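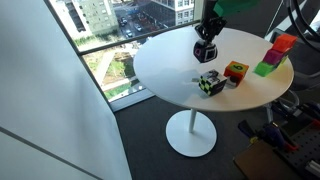 Writing a Serial Thriller in Short Installments
Final project report
Brodie Prendergast
Tindham College, Creative Writing Program
Project supervisor: Amrit Charbonneau

Summary

For this project I wrote a science fiction thriller called The Hakcombe Ledger and posted it in 15 installments on Stureo, a site where people read serial fiction on their phones. The finished story is 72 pages in manuscript format. This report covers how the story was planned, how it was drafted and posted, what readers said, and what I would change. The full text is in Appendix A and the reader survey is in Appendix B.

1. Background

The assignment was to complete a piece of long fiction and to study one question of craft while doing it. My question was how to end an installment. I had read a lot of serials where every part closes on a gunshot or a door opening, and after a while I stopped caring who was behind the door. I wanted to find out if a quieter ending could still bring readers back.

I chose a thriller for this. In a slower kind of story nobody expects a cliffhanger, so leaving one out would not tell me much. In a thriller readers do expect it, and they notice.

I had written short stories before, the longest of them 11 pages. I had not written anything in parts and had not shown work to strangers before it was finished.

2. The story

Hakcombe is an island town that runs its own water supply. Everyone who lives there has a water account, and the account can be passed on when a person dies. The main character, Lena Beneš, is a clerk in the water office. In the first installment she finds an account that is still being used eleven years after its owner drowned. She reports it, and her supervisor thanks her and moves her to a different desk.

The rest of the story follows Beneš as she tries to find out who is drawing the water. She learns that there are 61 accounts like it, all belonging to people who were lost on the same ferry. In the end she finds the passengers. They were taken off the ferry alive and have been living under the old pumping station, running the pumps the town depends on. Some of them want to leave and some do not. Beneš has to decide whether to publish the list.

The setting is meant to be near future, though no year is given. I kept the technology simple. There are meters, pumps, radios and a ferry. An early plan had a computer system that predicted which families would ask questions, but I took it out in the second outline. It made the villain too powerful, and every scene turned into Beneš hiding from it.

3. Method

3.1 Planning

I started with a one-page summary and then made a card for each installment. Each card had four lines: where Beneš is at the start, what she wants, what she learns, and where she is at the end. The last line turned out to be the one I rewrote most.

My first plan had 20 installments. Amrit Charbonneau read the cards and pointed out that five of them had nothing on the "what she learns" line. I combined those with their neighbors. This was the most useful piece of advice I got during the project, and it cost me one evening of work at a stage when nothing had been drafted.

3.2 Drafting

I drafted the first four installments before posting any of them. After that I tried to stay two installments ahead. I managed it until installment nine, when I had exams in two other classes and the gap closed. Installments ten and eleven were posted the same night they were finished. Both have mistakes in them that I would have caught with more time. In ten, a character who is left on the mainland in installment six answers a door in Hakcombe. A reader spotted it within an hour and I fixed the text, but people who had already read it did not see the fix.

I wrote mostly between 6 and 8 in the morning. I tried evenings at first and the pages were longer but needed more cutting.

3.3 Endings

I sorted the endings into three types before I wrote them.

Danger endings stop in the middle of a threat. Example: Beneš hears the hatch being bolted from outside (installment five).

Question endings stop on a piece of information that does not fit. Example: the ferry's passenger list is in her mother's handwriting (installment three).

Rest endings stop after something has been settled, at least for the moment. Example: Beneš eats supper with the pump crew and falls asleep at the table (installment eight).

I used five of each and mixed the order so that no type came three times in a row. The final installment had to be a rest ending, which means it can't be compared with the others, since there was nothing to come back for.

3.4 Posting and feedback

Stureo shows the author how many people opened an installment and how many reached the last screen. It does not show who they were. I also put a short survey at the end of installments four, eight and fifteen. The survey asked what the reader thought would happen next, whether anything was confusing, and whether they planned to read on.

4. Results

The readership was small. Most of the people who started the story stopped during the first installment, which other Stureo authors on the message board told me is normal. The group that got past installment two mostly stayed to the end.

Question endings did best. Four of the five were followed by an installment that nearly everyone in the remaining group opened. The exception was installment twelve, where the question depended on a detail from installment two (the color of the meter seals), and several survey answers showed that people had forgotten it.

Danger endings did well early and less well later. The bolted hatch in installment five got more comments than any other part of the story. When I used a similar ending in thirteen, one reader wrote, "She's obviously fine, there are two parts left." I think that is fair.

Rest endings lost a few readers each time, but the people who stayed left longer comments. The supper in installment eight was mentioned in the final survey more often than the reveal in installment seven, and I had spent far more time on the reveal.

Confusion was a bigger problem than I expected. The rules for water accounts are explained in installment one in a conversation between Beneš and her supervisor. Many readers skimmed it. By installment six people were asking how a dead person could have an account at all, which is the whole basis of the plot. I added a short scene to installment four where Beneš closes her late uncle's account at the counter, and later readers did not ask.

5. Discussion

The numbers are too small to prove anything about serial fiction in general. Other things were changing along with the endings. Some installments were simply better than others, and some were posted late at night. A fairer test would post two versions of the same installment with different endings, but Stureo does not allow that, and I would not have had time to write both.

What I can say is what happened in this story. Readers came back for information they wanted and for people they liked. Danger worked when they had not seen it before.

The sorting itself caused a problem. Because I had decided on five of each type in advance, I forced a danger ending onto installment eleven. It has Beneš slip on the seawall steps. It has no connection to the plot, and she is standing up again in the first line of twelve. In our second review meeting Amrit asked me what the fall was for and I did not have an answer. In the revised manuscript the installment ends one paragraph sooner, with the radio going quiet.

I also learned that I write villains badly. Commissioner Oake, who runs the water office, gives three speeches explaining himself, and they all say the same thing. In revision I kept the second one and cut the others. He is more frightening in the scene where he fixes a stapler and does not talk about the ferry.

6. Revision

After the last installment was posted I spent March turning the serial into a single manuscript. The main changes were these.

Recaps at the start of installments were removed. They were needed on a phone with days between parts and were tiresome on paper.

The meter seals are now mentioned in three places before they matter.

The character who was in two places at once is now on the mainland throughout, and her brother answers the door.

The last scene was rewritten. In the serial Beneš publishes the list and the story stops. Several readers wanted to know what the pump crew did the next morning, so the manuscript adds two pages in which the shift bell rings and only part of the crew comes down.

7. What I would do differently

I would finish a full draft before posting any of it. I would ask for survey answers sooner, after installment two, while the people who were about to leave were still there. I would keep a list of where every character is at all times, which I now have, on the back of the installment cards.

The manuscript is still too fast in the middle. Installments nine through eleven need another draft, and I plan to do that over the summer before sending it anywhere.

Appendix A: The Hakcombe Ledger, revised manuscript (separate file)
Appendix B: Reader survey questions and answers (separate file)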